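Sorting the sports clothes before winter

Every December I promise myself to go through the big bag in the hall cupboard, and every December I put something heavy in front of the cupboard door. This year I began early in the morning, with coffee, and I had emptied the bag on the floor by the time my neighbour Lucienne Bodin rang to ask if I still had her cake tin. I had. It was under the football socks.

My rule was simple. What fits somebody stays, what fits no one goes to the school sale, and what has a hole becomes a cloth for the bicycles. It sounds easy, but I stopped for a long time at each old shirt.

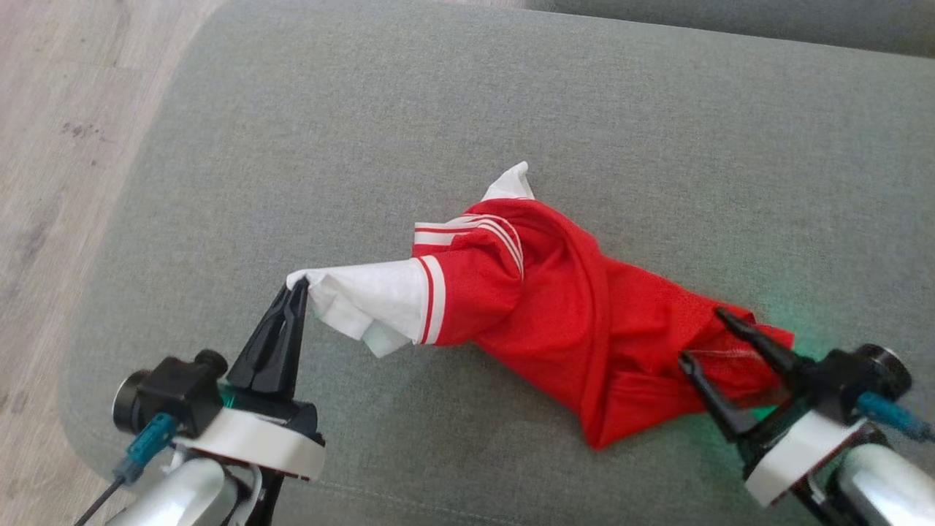 Jerseys are the most difficult for me, as I never learned to fold them well. A cotton T-shirt keeps the shape you give to it, but mesh slides away and after one minute you have a sausage. The red one with the white stripes on the sleeves is a good example, all twisted on the cushion, with a bit of white cloth coming out at one end. I now lay such a shirt face down, bring both sleeves to the middle and roll it from the bottom. Rolled shirts also take less place in the drawer.

For washing I do them inside out at a low temperature, and I don't use softener. My old machine spins at 900, but for mesh I choose 400 and hang the shirts by the hem on the balcony. With striped sleeves I wait until I have enough red things for one wash, after a sad story with a white collar some years ago.

The sale takes clothes until 2 in the afternoon, so I must still find a box. The cake tin is back with Lucienne.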